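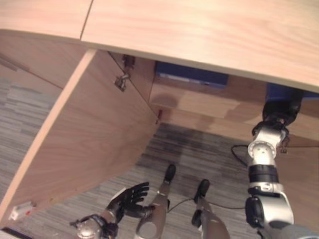
Costel put it to the planning meeting in Lastville that a desk is paid for once and a room is paid for every month, so why did the firm's accounts show only the desk? The remark was meant as a complaint. It is also a fair statement of the problem this chapter deals with.

Chapter 4
Fixed and Variable Costs

Every business spends money in order to operate. Some of that spending changes when the business does more work, and some of it stays the same. A cost that stays the same over a given range of activity is called a fixed cost. Rent is the usual case. A print shop in Calloway pays the same rent in March whether it fills 8 orders or 49. A cost that rises and falls with the amount of work is called a variable cost. Paper and ink belong here, and so do the boxes the orders go out in.

The words "fixed" and "variable" describe how a cost behaves as activity changes. They do not tell you how large the cost is, and they do not tell you whether it can be avoided. A fixed cost may be small, such as the yearly fee for a business license. A variable cost may be the largest item on the page.
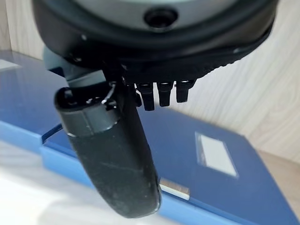 Time also matters. Over one month, the rent on the Calloway shop is fixed. Over several years the owner can move, sign a new lease, or give up the second floor, and the rent becomes something the owner can change. For this reason a cost should always be labeled with a period in mind. In this book the period is one month unless the text says otherwise.

Many real costs have both parts. A telephone plan may charge a flat amount plus a rate for each call over the limit. Electricity is often billed the same way. Costs like these are called mixed costs, and Section 4.3 shows how to split them using two months of bills.

The main business followed in this chapter is Stuvness, a small maker of storage furniture with a workshop and a front office. Its records are simple enough to work through by hand. You will sort its expenses into groups, find the cost of one added unit, and work out how many units it must sell to cover its fixed costs.

Before you begin, review the section on reading a monthly statement in Chapter 2. You will need a calculator and a sheet of ruled paper with 6 columns.

Key terms: fixed cost, variable cost, mixed cost, relevant range, break-even point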